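4. Results

The survey of household food waste in Grullbridge ran from March to June and covered 12 homes in the Collado district. Each household kept a kitchen diary and weighed discarded food every Saturday. Over the full period the group recorded 1,143 items. Leafy greens made up the largest share, followed by bread and cooked rice.

Households that planned meals in advance threw away less salad - in 3 homes, none at all during the final month. Family size had a weaker effect than expected. One home in Ededton was removed from the totals after its diary was lost.

Interviews showed that most residents discard lettuce on appearance alone. Plate waste at the evening meal was recorded separately and is listed in Appendix B.
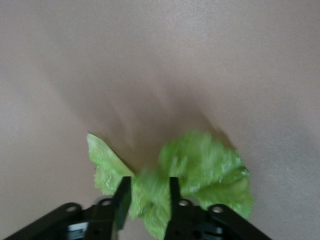
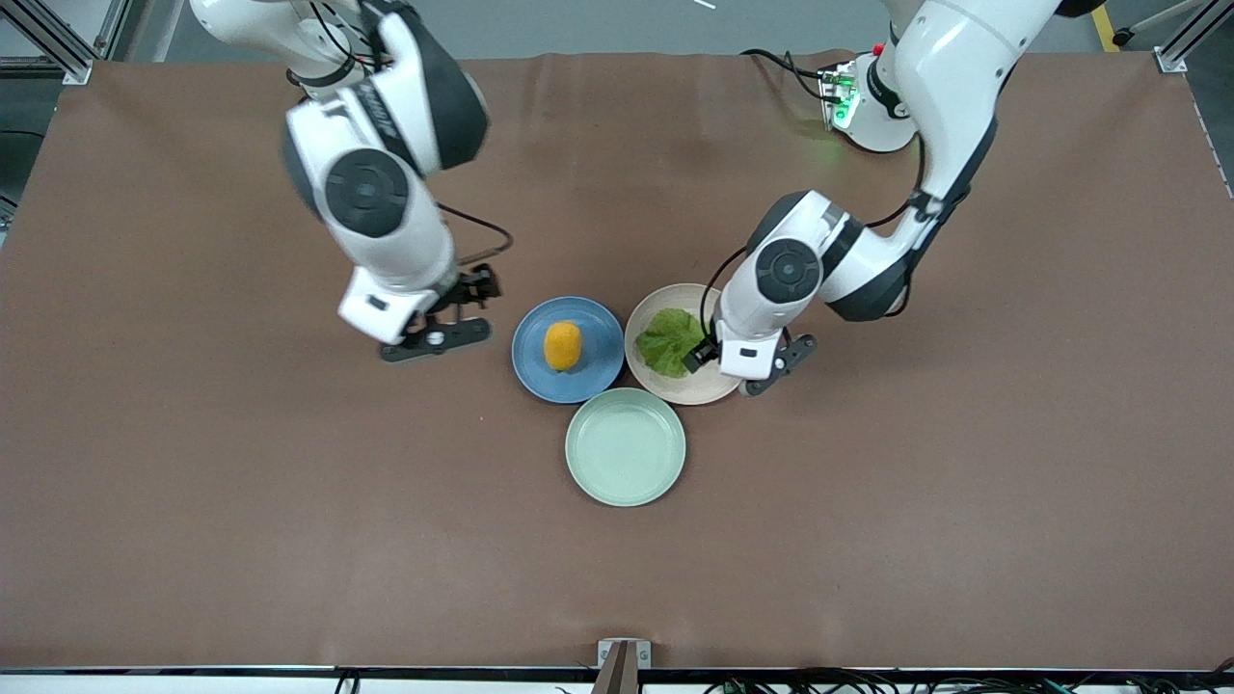

Lettuce leaf (first picture); round plates on a brown mat (second picture).

5. Recommendations

The group recommends that the Floltulgate market offer greens in smaller portions. A follow-up study, supervised by Lucía Zabala, should include up to 13 additional homes.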